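Open day at Lornora, 29th October

Lornora lets visitors into its test rooms twice a year, and this time I got a slot in the afternoon group. The building is behind the bus depot in Florkeck. Parking is on the street. You sign in, get a badge and wait in the corridor until the group before yours comes out.

I went mainly to see the gripper comparison. We run an older arm at work with a suction cup on it, and it does badly with anything soft. Lornora had three setups going: a suction head, a two-finger gripper with stiff fingers, and the same type with rubber pads made by Imrie. All three ran on the Fumitix controller, so the speed and force settings could be matched. Visitors could ask for a change and the operator would type it in.

The suction head was quick on boxes and flat bags. It would not hold foam at all, and they said so before starting. The padded fingers took 20 foam pieces in a row without a drop, at a slow speed. With the speed doubled they missed 2. The stiff fingers were the ones I spent most time on. At the default force they squeezed soft pieces harder than I would want. Tumaini Kombo, who ran that table, brought the force down in steps, and around the fourth step the grip looked gentle enough for our parts.

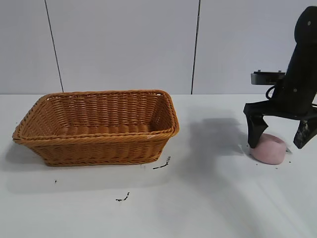

Peninah Nyamweya thought the pads were the better buy all the same, as they can be swapped in 5 minutes and the force setting matters less. She also said the controller menus were slower to get through than the ones we have now, and I agree with her there.

Prices were not on display. A sheet at the exit gave a contact for quotes and the loan terms for a test unit. Coffee was in the front hall, and the last group went in as we left.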